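Friday, October 9, 2026
Notebook, adhesives bench

Peel test on the Etevix samples, batch 4. Same jig as last time, same speed, same playlist, which I am starting to suspect as a variable.

Cut the strips before lunch and left them under the weights until two. Backing paper on the new roll tears if you look at it wrong. Lost one strip to that and one to my sleeve, where it is holding very well, if anyone from Etevix is interested.

Readings on the Flero primer came out at 265 and 290 on bare panels. On the sanded panels it let go early and left a clean face, so the glue never got into the scratches. Tyagi's data sheet says to sand. Tyagi's data sheet also has the cure time in two places with two different values, so I wouldn't hang a picture on it.

Typed the numbers up at the long white desk, where there's elbow room and the stapler can't find me.
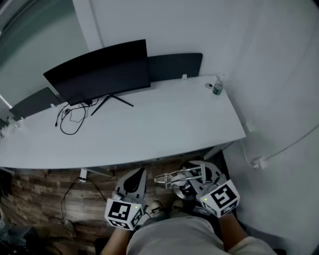 Renu Rajput read the draft and wrote back that the sanded panels were wiped with the old solvent, the can with the bent lid, and that she'd throw those readings out before blaming the sanding. She also wanted to know why the humidity column was blank.

The humidity column is blank due to the hygrometer reading 1,183 percent. I felt the number spoke for itself. Put in a fresh battery and it now shows a dash.

Checked the can. She's right, there's a greasy ring on the glass when it dries. Marked it DO NOT USE, under the earlier DO NOT USE in someone else's handwriting.

To do: re-wipe and redo the sanded set with fresh solvent. Ask Flerkow if the primer can sit open overnight (ours did). Order a hygrometer. Get the strip off my sleeve.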